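カテゴリ:ロボット・自動化 > シミュレーター > 製品の選び方　タグ:Desivano／双腕／ドア操作／体験版

Desivanoの住宅パックは、両開きドアの練習データ作りに使えますか

Raed Ghanem
2024年7月3日

Zernessが出しているDesivanoの購入を検討しています。住宅内の部屋と双腕の移動ロボットが最初から入っているシミュレーターのキットです。基本パックに加えて、別売りの住宅パックを買うかどうかで迷っています。

やりたいのは、双腕ロボットにドアを開けて通り抜けさせる動作の練習データを集めることです。人がコントローラーで操作して、その軌道を記録し、あとで学習に使います。実機はTokanceの台車型双腕機を借りる予定ですが、使えるのが来年の4月からなので、それまでにシミュレーター側でできることを進めておきたいと考えています。

体験版は触りました。体験版に入っているのは片開きのドアだけで、しかもレバーハンドルです。住宅パックには丸いノブのドアと、廊下の両側に扉がある間取りが入っているとカタログに書いてありますが、掴めるのか、ただの飾りなのかが書いてありません。Zernessの窓口に問い合わせたところ、「操作可能な物体は一覧をご覧ください」と返ってきて、その一覧には1,241点の物体名が並んでいるだけで、可動かどうかの欄がありませんでした。

知りたいのは次の点です。

・丸ノブのドアは、グリッパーで掴んで回さないと開かないのか、押せば開いてしまうのか
・左右の腕で別々の扉を同時に扱えるのか
・狭い廊下で操作するとき、視点をどこに置いているか
・記録した軌道は、あとから別の制御ソフトに持っていけるのか

PCは研究室のもので、GPUはひと世代前です。価格は住宅パックだけで900ユーロで、私の判断で買える上限に近いため、買ってから使えないとわかるのは避けたいです。住宅パックを使っている方がいたら教えてください。操作用のコントローラーはTóthの両手用を持っています。

Omar Darwish

使えます。うちも住宅パックで集めています。ドアは動きます。

ノブは掴んだほうがいいです。設定で変えられたと思います。視点は頭の上あたりに置くと楽です。

GPUは古くても動きますが、影の設定は切ったほうがいいです。

Sawsan Srour

住宅パックを発売直後から使っています。質問の点をひとつずつ書きます。長くなるので、急ぐ場合は「買うかどうか」のところだけ読んでください。

ノブの扱い

住宅パックの丸ノブは、初期状態では「簡易」になっています。簡易では、グリッパーの先がノブの近くに入った時点で掛け金が外れ、あとは押すか引くかで扉が動きます。掴む必要も回す必要もありません。体験版のレバーハンドルがすぐ開いてしまったなら、同じ仕組みです。

これを「接触」に切り替えると、指がノブを両側から挟んでいて、かつ手首が一定の角度まで回っている、という条件がそろわないと掛け金が外れません。練習データを作るなら接触にしてください。簡易のまま集めたデータで学習させると、ノブの脇に手を近づけて止まる動きを覚えます。私は152本の軌道を簡易で録ってしまい、全部捨てました。

切り替えは部屋の設定ではなく、扉ごとの設定にあります。部屋を複製すると初期状態に戻るので、複製した部屋でもう一度切り替える必要があります。これは取扱説明書の付録にだけ書いてあります。

接触にしたときに困るのは、丸ノブの摩擦の初期値が低いことです。平行グリッパーで挟むと滑ります。指先側の摩擦を上げるか、ノブ側を上げるかですが、私はノブ側を上げています。指先側を変えると、ほかの物を掴む課題の挙動まで変わってしまうためです。

左右の腕を同時に使う場合

同時に扱えます。左右の扉は別々の関節として登録されていて、片方を持ったままもう片方を動かしてもかまいません。

ただし、両方の扉を同時に持っている間は台車の前進がほとんど効きません。腕の届く範囲で扉の位置が決まり、台車がそれに引っ張られるためです。扉を左右とも開いた位置まで動かし、手を離してから前進する、という順番にするのが現実的です。手を離すと戻ってくる扉もあるので、扉の「戻りばね」を切っておいてください。住宅パックの扉は、部屋によってばねが入っていたりいなかったりします。統一されていません。

Tóthの両手用コントローラーは、Desivanoの設定画面に名前が出てきます。右と左が逆に割り当てられていたことが私の環境では一度ありました。最初に空の部屋で片手ずつ動かして確かめてください。トリガーの引き具合がグリッパーの開きに対応しますが、初期値では半分引いたところで閉じきるので、対応の曲線を直線に直すとノブを挟む力の加減がしやすくなります。

狭い廊下での視点

視点は三つの候補があります。頭部カメラ、背後からの追従、それに手首カメラの二画面表示です。

背後からの追従は、廊下に入ると壁に当たって急に寄ったり離れたりします。広い居間では見やすいのですが、扉の課題では使えません。手首カメラだけだと、ノブはよく見えますが、扉全体がどこまで開いているかがわかりません。

私は頭部カメラを少し高めにして、胴体の上面が画面の下に入る角度まで下を向けています。胴体が見えていると、扉の縁と自分の幅の関係がつかみやすく、通り抜けるときに肩をぶつけにくくなります。トイレに続く廊下の入口で、左右の扉の間に立ったところです。右手の先は右の扉のノブのすぐそばにあります。

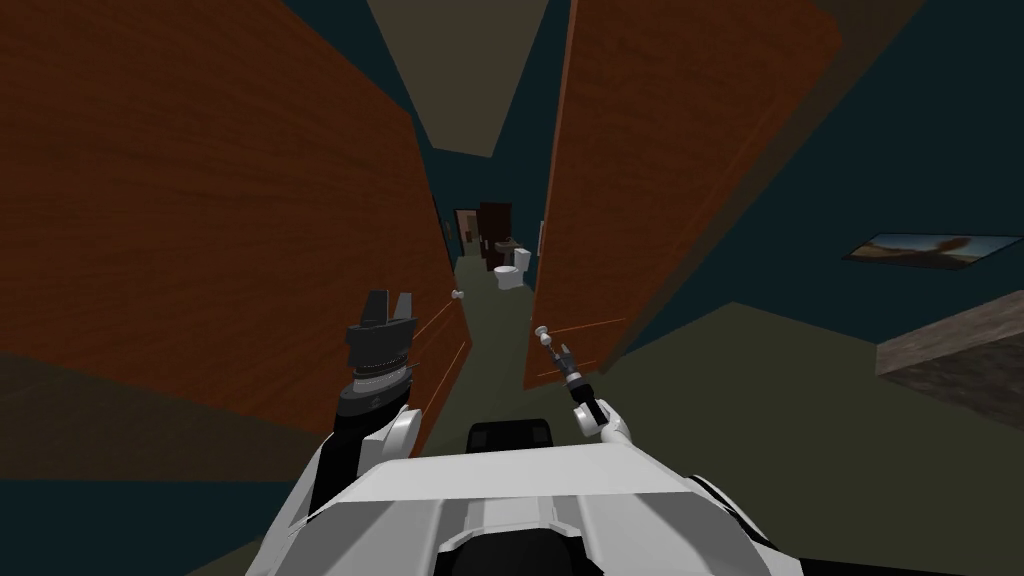
画角と明るさの設定

画角は初期値だと狭く、左右のノブを同時に画面に入れようとすると後ろに下がらなければなりません。広げると端がゆがんで、ノブまでの距離を読み間違えます。私は初期値から少しだけ広げ、ノブに近づく最後のところだけ手首カメラの小窓を出しています。小窓はコントローラーのボタンに割り当てられます。

照明は部屋ごとに決まっていて、廊下はかなり暗いです。操作する人には見づらく、上の視点でも壁と床は沈みます。表示だけ明るくする項目があり、記録される画像には影響しません。記録する画像の側も明るくしたい場合は部屋の照明を足すことになりますが、私は暗いまま録って、あとから明るさを変えた画像を混ぜています。実機を置く部屋がどうなるかわからないなら、そのほうが無難です。

GPUがひと世代前とのことですが、記録中に影の計算が入ると画面の更新が落ち、コントローラーの動きと画面がずれます。ずれたまま操作すると、ノブの手前で行き過ぎて戻る動きがデータに残ります。操作中は影を切り、記録した軌道をあとで影ありで再生して画像を書き出すのがよいです。Desivanoにはその再生機能が基本パックに入っています。

軌道の持ち出し

関節角、手先の位置姿勢、グリッパーの開き、台車の速度は、表形式のファイルで書き出せます。時刻の刻みも指定できます。書き出したファイルは特別な形式ではないので、別の制御ソフトに読ませるのに苦労はありませんでした。

持ち出せないのは接触の情報です。どの指がいつノブに触れたかは、Desivanoの中では見えますが、書き出しの項目にありません。学習に接触の情報を使うつもりなら、再生しながら自分で記録する小さなスクリプトを書くことになります。スクリプトの入口は公開されています。

Tokanceの台車型に合わせるなら、同梱のロボットの腕の長さと肩の高さを変更してください。Tokanceの機体モデルは住宅パックにも基本パックにも入っていません。自分で機体モデルを読み込むこともできますが、読み込んだ機体では「簡易」の掛け金が働かず、接触だけになります。今回の目的にはそれで問題ないはずです。

買うかどうか

扉の課題だけが目的なら、住宅パックは高いと思います。中に入っている間取りは23種類ありますが、左右に扉がある狭い廊下はそのうちの一部で、残りは居間や台所です。私は食器の片付けや引き出しの課題にも使っているので元は取れました。

質問者さんの目的が扉の通り抜けだけなら、先に基本パックで片開きの扉を接触に切り替え、どこまでデータが集められるか試してみてください。体験版では接触を選べません。基本パックなら選べます。片開きで軌道が安定して録れるようになってから住宅パックを足しても、記録の設定はそのまま引き継げます。

一方で、実機を使う場所に両開きの扉や、狭い廊下の左右に扉があるような場所が含まれるなら、住宅パックを買う理由になります。同じものを自分で作ろうとすると、扉の見た目より、掛け金と蝶番の設定に時間を取られます。私は一度作りかけてやめました。

Gunnel Amundsen

Sawsanさんの説明でほとんど足りていると思いますが、違う結果になったところだけ書きます。

ノブの摩擦については、うちでは指先側を上げています。Desivanoでは機体の設定を課題ごとに保存できるので、扉の課題用に機体をひとつ複製しておけば、ほかの課題には影響しません。ノブ側を変えると、部屋を複製するたびにやり直しになります。扉の数が多い人は指先側のほうが手間が少ないです。

それから、接触モードで手首を回す条件ですが、初期値の角度が大きめです。平行グリッパーの手首を回しきる前に腕が扉の面に当たることがあります。特に、扉がすでに少し開いていて斜めになっているときに起きます。角度の条件を下げるか、台車を扉の正面からずらして立たせるか、どちらかで解決します。私は実機の動きに近づけたかったので、立ち位置のほうを変えました。

実機に移したときの話も参考までに。うちの機体はTokanceではありませんが、シミュレーターで録った軌道だけで学習した場合、ノブまで手を持っていくところはうまく移り、ノブを挟んで回すところは移りませんでした。回すところは実機で録り直した軌道を足しています。来年の4月まで実機が使えないなら、それまでは近づく動作と、開いた扉の間を通る動作に時間を使い、回す動作は少なめでよいと思います。開いた扉の間を通る動作は、扉の角度を毎回変えて録っておくと役に立ちます。乱数で角度を変える機能は住宅パックの側にあり、基本パックにはありません。買うかどうかの判断では、私はここを重く見ました。

ライセンスにも注意が必要です。住宅パックは席ごとの契約で、研究室の共有PCに入れる場合、操作者が複数いても同時に起動しなければ一席で済みます。ただし、再生して画像を書き出すだけの別のPCも一席と数えられます。夜間に別のPCで書き出すつもりなら、見積もりの段階でZernessに伝えてください。うちは後から一席追加しました。

窓口に可動物体の表を頼むときは、「関節付き物体の一覧」と書くと通じます。「操作可能」と書くと全体の一覧が送られてきます。

Raed Ghanem

ありがとうございます。体験版で接触が選べないことを知らなかったので、扉がすぐ開いてしまう理由がわかりました。

まず基本パックを買い、片開きの扉で試します。書き出し用のPCは別に用意するつもりだったので、席数を含めて見積もりを取り直しています。「関節付き物体の一覧」で問い合わせたところ、今度は表が届きました。丸ノブの扉は左右とも載っていて、戻りばねの有無の欄もありました。

扉の角度を乱数で変える機能は必要になりそうなので、住宅パックは片開きの軌道がそろった段階で申請します。Tokanceの機体モデルは、貸し出し元のOmar Zeinさんに頼んで送ってもらえることになりました。読み込んだときに肩の高さが合わなければ、また質問します。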